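Shoppers want faster pickup more than new apps, Noson survey finds

29 August 2022

Shoppers who order online and collect in person care more about a short wait at the counter than about new features on their phones, according to a survey published by retail research firm Noson.

The report, The Last Thirty Feet, looks at how customers of clothing, hardware and home goods stores use in-store pickup, and what makes them stop using it.

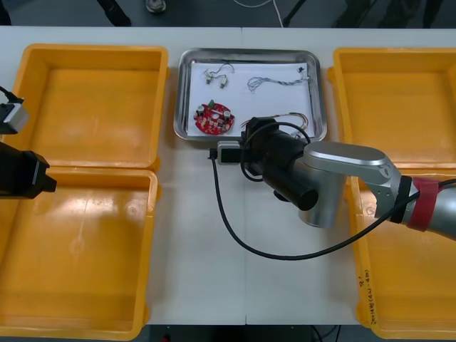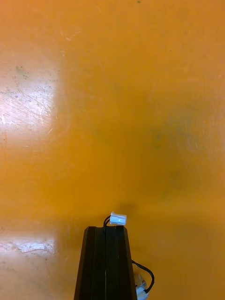
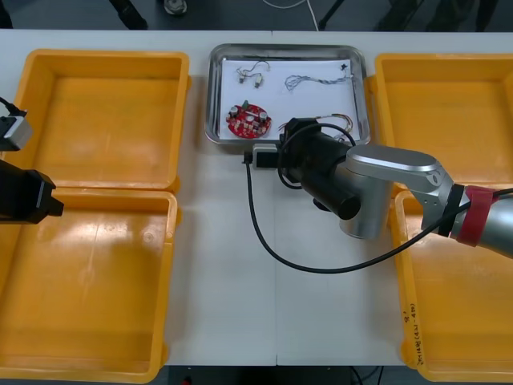
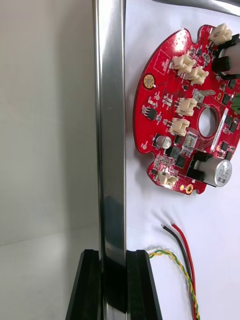
Yellow bins on the white worktable, first and third pictures.

Half of the shoppers surveyed, 50 percent, said they had given up on a pickup order at least once and asked for a refund. The most common complaint was a long line shared with customers making returns. The next was being told an order was ready when staff could not find it.

Asked how long they would wait before getting annoyed, most chose 15 minutes or less. Only a small group said they would stay as long as 30 minutes, and most of those were picking up large items such as furniture or grills.

"Stores have put a lot of money into the app and very little into the counter," said Rajkumari Rastogi, the report's lead author. "A customer who has already paid does not want to stand behind four people with returns. Many of the stores we talked to had one person covering both jobs."

Noson also interviewed managers at 135 stores. Many said pickup orders were kept in whatever space was free, often a stockroom shelf or a fitting room that had been closed off. Fewer than half had a written rule for where an order should go once it was packed.

Housewares chain Paretti, which took part in the interviews, has moved its pickup desks next to the front entrance and now sorts orders by the customer's last name. The company said complaints had dropped since the change but did not give numbers.

Lappalainen, which sells outdoor clothing, went a different way and now asks customers to choose a pickup window when they check out. Store managers told Noson that the windows helped with staffing on busy afternoons, though some customers ignored them and came when it suited them.

The report found less interest in features that retailers have been promoting. Few shoppers said they wanted in-store maps on their phones, and fewer still had used a virtual fitting tool more than once. Text messages were the exception. Shoppers of all ages said they preferred a text to an email when an order was ready.

Software supplier Matis, which paid for part of the study, plans to release an update to its order tracking system in November, ahead of the holiday season. It will let staff mark the shelf where each order is stored.

Noson plans to repeat the survey next year and add grocery stores.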